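Search this site Go
Print this page | E-mail a friend
11 shares | 2 comments

Upstairs at Mirimov: the handling floor
Posted 2/17/19

I've been promising pictures since I changed jobs, and people keep asking me what on earth I do all day now, so okay, finally! Quick background for the relatives. I was on the packing line at Mirimov, on the Lallari account, which means bags, pouches, shoes, anything soft with a zipper on it. In September they asked who wanted to move upstairs and work with the grippers, and I put my hand up mostly to get away from the tape machine (it was loud and I hated it).

So I still handle bags. I just do it with two fingers on a tool instead of ten on my hands, and everything I do gets recorded so the Plernell arms down on the line can learn from it. Some people downstairs think I'm teaching my own replacement, and I've had that conversation in the parking lot more than once. I don't have a good answer yet. I'll say more at the bottom.

Getting a grip

Soft bags are the worst, and also my favorite. A box stays a box, but a bag folds up on you the second you pinch it wrong. What you want is one finger on each side and an even squeeze, like the red Puma one, with the front kept toward you so the zipper pull is where you can get at it.
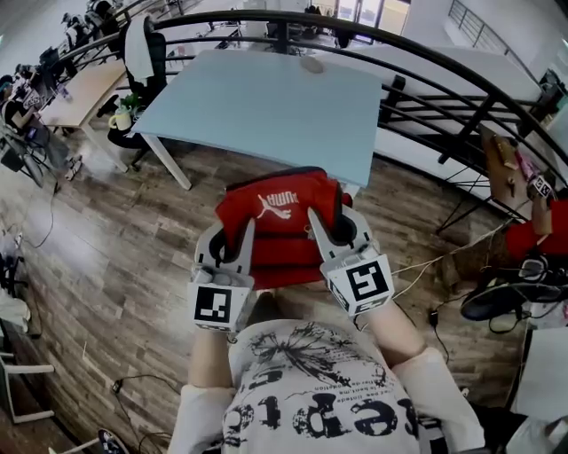

My wrists complained for the first couple of weeks, I'll admit, and then one morning they quit complaining and I hadn't noticed when. The other big change is pace. On the line my target was 160 pieces an hour and there was a screen over my head telling everybody how I was doing. Upstairs there's no screen, and if a grab goes badly you do it over. I was so jumpy about that at first! I kept apologizing to people for being slow.

Caps on, both hands busy

We're a sociable bunch, and it's a nice room to be in, with the high white ceiling and the trees outside the far window. Plenty of us wear the caps with the little camera on the brim, and you do forget it's on your head (I have walked into the lunchroom wearing mine). The cubes on the grippers with the black and white squares have to stay clean, so no hand cream before a shift, which in February is a real sacrifice.
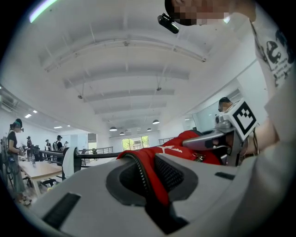

What's different downstairs

The first Plernell arm went in by the Bortolotti shelves, and it only does the flat pouches so far. My old partner from the line now feeds it and sorts out what it drops. She says her back is better and her day is longer, by which she means more boring. They've told us no one is being let go this year. I'd like to see that on paper, and I've asked. More pictures when the next arm goes in.

Print | E-mail | Share (11) | Comments (2)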